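4. Match sample and coding of long throw-ins

4.1 Sample

The sample consists of 40 league matches played by two clubs, Skevcombe and Cledside, over a single season that ended in June. Both clubs compete at the same level and share a similar pitch size, but they treat the throw-in differently. Skevcombe sends its center backs forward for nearly every throw taken in the final third. Cledside does so only when trailing, and otherwise returns the ball to a full back or a holding midfielder. Matches between the two clubs were kept in the sample and coded once for each side.

Matches were excluded when the recording did not show the full width of the pitch, or when a sending-off before halftime changed the number of players available to defend the box. Cup matches were left out entirely. Their extra time and stronger squad rotation would have required a separate treatment that the sample is too small to support.

4.2 Unit of analysis

The unit of analysis is the throw-in sequence. A sequence begins when the ball leaves the thrower's hands and ends at the first of the following events: a shot, a foul, the ball going out of play, the defending side completing two consecutive passes, or the attacking side playing the ball back across the halfway line. The last condition was added after pilot coding, when a number of sequences drifted into ordinary possession with no clear link to the original throw.

A throw is classed as long if its first contact, by either team, occurs inside the penalty area. This definition depends on where the ball is met and ignores how far it has traveled. A flat throw from level with the edge of the box can therefore count as long, while a high throw from deeper that drops short does not. Earlier work has often used distance alone, which makes direct comparison difficult. We return to this point in Section 6.

4.3 Event coding

Events were entered in Ament, a tagging program that stores each event with a time stamp, a pitch zone, and up to four attributes. Three coders worked independently. Each had played or coached at amateur level, and none had a connection to either club. The attributes for a long throw were the side of the pitch, the type of delivery (flat, looped, or bounced), the team making first contact, and the outcome of the second ball.

The second ball needs some care. In most long throws the first contact is a header under pressure, and the direction of that header is close to random with respect to either team's intention. What separates effective sides is how they are arranged to receive what follows. We coded a second ball as won when a player of one team either struck it cleanly toward goal, passed it to a teammate, or held it for at least two touches. Blocked clearances that fell to an opponent were coded as won by that opponent only if one of these conditions was then met.

Disagreements were resolved by joint viewing at normal speed, then at reduced speed. Slow playback was not used in the first round, as pilot coders working from slow playback tended to see control in contacts that were plainly accidental at full speed. Figure 3 is placed at the end of this subsection.

Figure 3. Rendered view from close behind a two-finger gripper, with the fingers open. 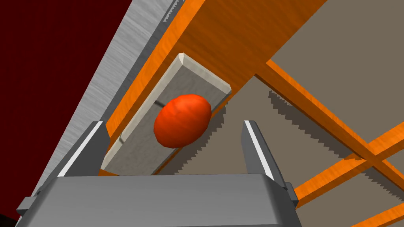
4.4 Player positions

Positions of all 22 players were recorded at the moment of release. Where the recording allowed it, coordinates were taken from the Lopes tracking files supplied with the match. Otherwise they were marked by hand on a pitch template and corrected against the visible line markings. Hand-marked positions are less precise near the far touchline, but few players stand there during a long throw and the effect on our measures is small.

Two measures were derived from these positions. Box load is the number of attacking outfield players inside the penalty area at release. Rest coverage is the number of attacking outfield players behind the ball and within one lateral zone of the center, and it is meant to capture protection against the counterattack. The two are negatively related by construction, since a team has at most 11 players to distribute, but the relation is not fixed: a player waiting at the edge of the box on the throwing side contributes to neither.

Goalkeeper starting position was coded separately as deep, middle, or advanced. Skevcombe's opponents used the advanced position more often as the season went on, which suggests some learning on their part. The same trend did not appear for Cledside's opponents, who faced fewer long throws and had less reason to prepare for them. 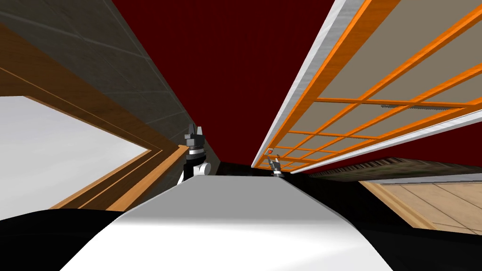 An alternative would have been to record positions continuously from release to the end of the sequence. We tested this on a small group of matches with complete tracking files. The continuous data described the movement of blockers around the goalkeeper more fully, but added little to the prediction of who won the second ball once box load and delivery type were known. The simpler measure was kept for the full sample so that hand-marked matches could be included.

4.5 Control variables

Score state, minute of play, and venue were taken from the match record. Wind was coded as calm, moderate, or strong from the movement of the corner flags during stoppages. This is a crude indicator - it says nothing of direction relative to the thrower - and it enters the models only as a check on the main estimates. Pitch condition was considered and dropped, as the coders could not agree on it from video.

The identity of the thrower was also recorded. Skevcombe relied on one regular thrower for most of the season and on a substitute with a visibly shorter throw when he was injured. Sequences taken by the substitute are retained in the main analysis and removed in the second set of models, reported in Section 5.3 alongside the estimates for bounced deliveries.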